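I moved to Helville in April and for the first months I rented a room with a very old sewing table in it. This thread is about how I learned to repair my own clothes at the age when most people already know it or already decided they never will.

Please be patient with my English. I know the sewing words in my first language, and some of them I had to look up twice.

It started with trousers. I own 7 pairs and in all of them the same place gets thin, on the inside of the leg. In my family we never spoke about it, we only bought new ones. A tailor in Tredeseck asked me for 34 per pair, and this is a fair price for his time, but the trousers themselves did not cost much more.

So I bought needles, one spool of dark blue thread and a small pack of iron-on patches. The patches were a mistake. They are stiff, they come off at the corners, and when you walk you can hear them.

What works for me is a piece of soft cotton behind the thin place, larger than the thin place by two fingers on every side. You pin it, you turn the trousers to the right side, and you sew many short lines back and forth. My neighbor calls this darning. The book from the library says darning is a different thing, for knitted socks. I leave this discussion to them.

The first pair took me a whole evening and looked terrible. I wore them to work anyway. The patch held until my winter coat came out of the closet, and then the fabric opened next to it and I had to add a second one.

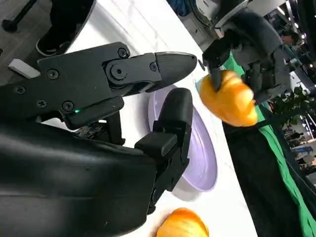
Reading time: 4 min

Now about thread, where I lost the most money. Cheap thread breaks when you pull it, and then you make a knot, and then the knot does not pass through the fabric. I bought a box of 100 small spools in many colors and I used three of them. The rest is in a drawer and I am willing to give it away.

A spool of 500 meters in dark gray is enough for a very long time. Dark gray disappears on black, on navy and on most browns. For light clothes I keep one in beige.

Someone asked me last time about needles. I use the ones called "sharps" for shirts and thicker ones for jeans. If you must push so hard that your finger hurts, the needle is too thick or too old. I did not know a needle can be too old.

A thimble felt silly for the first week. Now I cannot work without it. Mine is metal and a little too big, so I put a strip of tape inside.

Buttons are the easiest repair and I think everyone should begin there. Put a toothpick between the button and the cloth while you sew. Take it away at the end, wind the thread under the button a few times, and make the knot on the back side. My shirt buttons from the spring are still in place, which I cannot say about the buttons the factory put.

Zippers I do not repair. I tried once with a jacket, on the kitchen floor, and it ended with the jacket having no zipper and me having no jacket. For zippers I go to the man in Tredeseck.

There is one shop here I like very much, it is called Chang and it sells fabric by weight from a basket near the door. You must arrive early. The good cotton goes first and after lunch only shiny lining is left. They also cut off small pieces of elastic for you, if you ask and if the line behind you is short.

About washing: wash the new piece of cotton before you use it as a patch. If you skip this, the patch will shrink on the first hot wash and pull the trousers together in small waves. I have one pair with waves. I wear it at home.

Also, repair before the hole. Hold the fabric up to a lamp. If you see the light through it more than in the other places, it is time. With a real hole you need three times more work and it never looks quiet again.

My mother saw the blue pair on a video call and she was a bit ashamed for me, I think. In her town a visible repair means you have no money. My colleagues in Grurnberg have the opposite opinion and one of them pays extra for jeans that come already patched. I find both a little strange — but I am more on the side of my mother, so I try to match the color.

For socks I have no good advice yet. I made two pairs with a wooden egg inside the heel, as the book shows, and both times I got a hard lump which I felt in my shoe all day. If you know how to keep it flat, please write to me. I suspect that I pull the thread too much.

Next I want to turn the collar of a shirt. You take the collar off, turn it around and sew it back with the worn side hidden. The shirt is already washed and the collar is half off. I will post how it goes when I have found my small scissors.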